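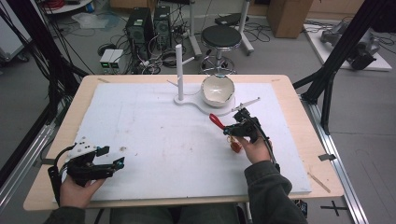 # Chapter 8: Glazes and what they do

Draft for the second printing, 6 June 2020. Page refs to be fixed.

A glaze is glass. Start there. Thin coat of glass, melted onto clay, stuck fast when it cools. Everything else in this chapter comes out of that one line, so if you only read one paragraph before the practical, read this one again.

Chapter 7 left you with a bisque pot. Dull, thirsty, a bit chalky to touch. Put your tongue on a shard and it sticks (clean shard please). That thirst is what we use. Dip the pot in a bucket of glaze, the clay drinks the water, the powder stays behind on the wall. Count to three, lift, drain, done. A thick wall drinks more than a thin one. A wet pot drinks almost nothing, which catches people out every term.

## 8.1 Three things in the bucket

Glass former. Silica, from flint or quartz. Makes the glass but melts far too high on its own, well over what any school kiln will reach.

Flux. Brings the melt down. Lots of kinds: feldspar, whiting, zinc, wood ash in the old days. Change the flux and the colours change too, see 8.4.

Stiffener. Alumina, mostly from china clay. Without it the glaze runs down the pot and glues it to the shelf. Also helps the powder hang in the water, so the bucket dosen't set like concrete over the holidays.

Plus water, and colour if wanted. Iron for browns and honey, copper for greens, cobalt for blue (go easy, a pinch goes a long way).

A cream glaze is usually a white one with a touch of iron in it, either put there on purpose or coming up out of the clay underneath. Students at the Brekier workshop often ask for "the cream recipe" and get handed the plain white. Same bucket. Different clay.

## 8.2 Heat

Earthenware glazes melt a little past 1,000 degrees C. Stoneware a good deal higher. The number on the controller is only half the story though. Time counts as well. A slow climb does more work than a fast one to the same peak, and that is why we put cones in the kiln and look at how far they bend.

Rough order of events:

- up to 700, slow, lid vent open, last of the damp and any wax burning away
- vent shut, steady climb
- peak, short soak so the bubbles heal over
- cool. Leave it alone. Do not open the lid to have a look

The Flastero test kiln is small and cools quick, so tests from it come out shinier than the same glaze in the big one. Note which kiln in your book. Every time.

## 8.3 Shiny, matt and in between

Shiny means the melt went smooth and stayed smooth. Matt means either tiny crystals grew in the surface on the way down, or it never melted properly in the first place. The second sort looks nice and is no good for food. Lemon slice test: leave a slice on overnight, wash, look for a pale ring. Ring = don't eat off it.

We ran this on 57 tiles from the Cloutier clay last December. Results are in the table at the back, with the failures left in becuase they are more use than the good ones.

## Before you go on

Have ready: your bisque tiles, notebook, a wax brush, mask for mixing dry powder. Sieve from the Nedico cupboard, the fine one, and wash it after. Wax the feet of the tiles first, then read 8.4.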